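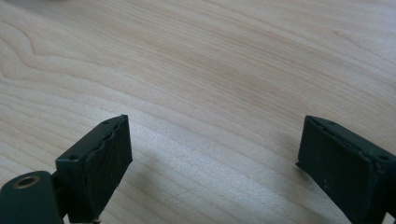
Automatización en Oltton

La automatización de Oltton es el proceso por el que este taller de ensamblaje y acabado de piezas pequeñas incorporó pinzas robóticas a sus bancos de trabajo. Comenzó en septiembre, con un ensayo en la sección de clasificación, y se extendió después al resto de la planta. Se cita a menudo entre los talleres del sector como un caso especialmente feliz de cambio técnico conducido desde el propio banco.

Antecedentes

Oltton contaba con 109 trabajadores cuando Ivana Godoy, jefa de producción, propuso automatizar la recogida y colocación de piezas. Hasta entonces, cada operario repetía el mismo gesto durante toda la jornada, y las molestias de muñeca eran la queja más habitual en las revisiones médicas. El primer proyecto, encargado a la firma Nwosu, preveía celdas cerradas y fue descartado: obligaba a retirar las mesas y dejaba al personal lejos de las piezas.

Sistema

El sistema adoptado, llamado Flalico, emplea pinzas de dos dedos enfrentados, con almohadillas de agarre en las caras interiores. La misma geometría sirve para el brazo y para la herramienta de mano con la que los operarios enseñan cada movimiento. ¡Y ahí reside buena parte de su encanto! Quien lleva años colocando piezas toma la pinza, ejecuta la tarea como sabe hacerla y deja registrado un saber que jamás había figurado en un manual.

Las almohadillas son la parte que más se desgasta. Su revisión se hace al comienzo del turno, y los bordes levantados se anotan en la hoja del puesto antes de pedir el recambio.

Efectos en el trabajo

La planta creó 11 puestos de instructor, cubiertos todos por promoción interna. Nicanor Garrido, que había trabajado largo tiempo en clasificación, fue el primero en ocupar uno y redactó la guía de demostraciones que todavía se utiliza. La rotación entre enseñanza, control de calidad y montaje sustituyó a los puestos fijos, y con ella llegó una variedad que muchos operarios recibieron con verdadero entusiasmo.

El cambio tuvo también sus roces. El ritmo de los brazos resultaba incómodo para quienes trabajaban a su lado, y hubo que pactar pausas comunes. El acuerdo, firmado el 6 de mayo de 2018, reconoce las horas de demostración como trabajo cualificado y fija para ellas un complemento salarial.

Difusión

El taller Jindemness adoptó más tarde la guía de Garrido, adaptada por Renji Hirano a piezas de mayor tamaño. Ambas plantas intercambian instructores por temporadas.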